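About Us
Home > About > The workshop

Jututden is a shared robotics workshop in Marnstead. Members build small manipulator arms, the software that drives them, and the simulations used to test that software before it runs on hardware. We occupy one unit on Duggan Street, with four benches, a machine room and a compute rack. The workshop has 18 members, most of whom also build at home.

The main project is Plallum, a kitchen-handling arm with a two-finger gripper. Mostafa Nasr started it on his dining table and moved it here when the second revision outgrew the room. Olga Marinho maintains the mechanical design. Firouzeh Amini maintains the simulator and the control stack.
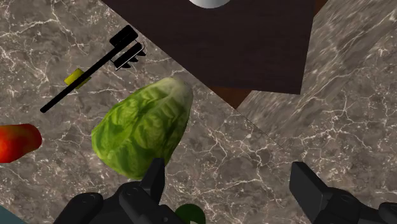
Simulation takes up most of our working hours. A controller is run through more than 2,000 randomized countertop layouts before it is loaded onto an arm, and layouts are generated overnight on the rack. Food items are simplified meshes with an image texture applied, so the leafy green head on the marble has painted ribs and folds over a smooth body. This keeps contact calculation cheap — grasp results on leafy items are treated as provisional until repeated on a bench. Stretched patches in the marble texture are logged as a rendering issue and do not affect collision geometry. Dark tools are kept in the set, as their outlines are hard to separate at low contrast.

Hardware work follows a fixed order: joint calibration, gripper zeroing, an unloaded run, then a loaded run at reduced speed. Home builders may bring an arm in for calibration. The bench fixture accepts arms with up to 5 joints; larger builds need a custom plate, which can be cut in the machine room.

Membership is by the month and includes bench access, storage for one project and a share of compute time. Machine room access requires an induction with Qusai Obeidat. New members are accepted until November, when the rack is taken down for maintenance.

Workshop contact: Fernanda Bragança, front desk, from 4 p.m.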